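How I Finally Learned to Label My Cables (and You Can Too!) 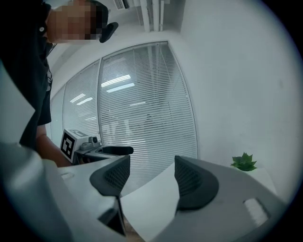 I used to keep every cable I owned in one drawer, and when I needed a particular one I'd pull out the whole knot and start guessing. Then I moved into the spare room at the Busgate place, with a desk, two monitors and a tangle behind it that I didn't want to touch. What changed my mind was noticing how much easier life is when a thing carries its own name tag. Think of the printed black-and-white square on that white block — bold, high contrast, and there's a second tagged face angled upward. A good cable label works the same way. You want it to be readable from more than one side, because a cable never lies the way you left it.

So, what do you need? Not much:

A roll of white cloth tape
A fine black permanent marker
Scissors
A pack of hook-and-loop ties (mine had 40 in it and I still have plenty)
A notebook, or just a sheet of paper taped inside a cupboard door

You can buy a label maker if you like gadgets. My friend Oisín Daly swears by his, but I've tried it and the little strips kept peeling off my thinner cords. Tape and a marker it is.

Step 1: Unplug one thing at a time

Please don't yank everything out at once! I did that the first time and spent the evening figuring out which black power brick went with which black box. Pull one plug, follow the cord to the other end, label both ends, plug it back in. Then go on to the next one.

Step 2: Make a flag

Cut a piece of tape as long as your finger. Lay the cable across the middle, sticky side up, and fold the tape over so the two halves meet. Pinch it hard right up against the cord. Trim the end square and you've got a tidy little flag with two sides to write on. Write the same thing on both sides.

I put the flag about a hand's width from the plug. Any closer and it gets in the way when you're reaching behind the desk.

Step 3: Pick names you'll still understand in May

I started out with a code. Every cable had a number, and the numbers were in the notebook, and then I lost the notebook (it was under the couch at my sister's in Irkness, of course). I have a flag that says 7 and I still don't know what it meant. Now I write plain words: PRINTER, LEFT SCREEN, DESK LAMP. Big capital letters, and let the ink dry before you touch it or you'll smear it all over your thumb.

For spare cables that aren't plugged into anything, write what kind of plug is on each end and how long the cord is.

Step 4: Coil and tie

Coil each spare loosely. If it wants to curl one way, let it. Wrap a tie around the coil and leave the flag sticking out where you can see it. I keep chargers in one shoebox and everything else in another, and that's as fancy as it gets around here.

Step 5: Write the list

One line per cable, taped inside the cupboard door. Add to it when something new comes into the house — that's the part I'm worst at, so I keep a pen on a string in there.

A few odds and ends. Cloth tape leaves some goo behind if it's been on for a long time, but rubbing alcohol on a rag takes it off (unplug the cord first). Masking tape is fine if you're only labeling things for a move. And if you've got kids, let them choose a color of tape for their own chargers. It cut the arguing way down at our house, though we're still missing the green one.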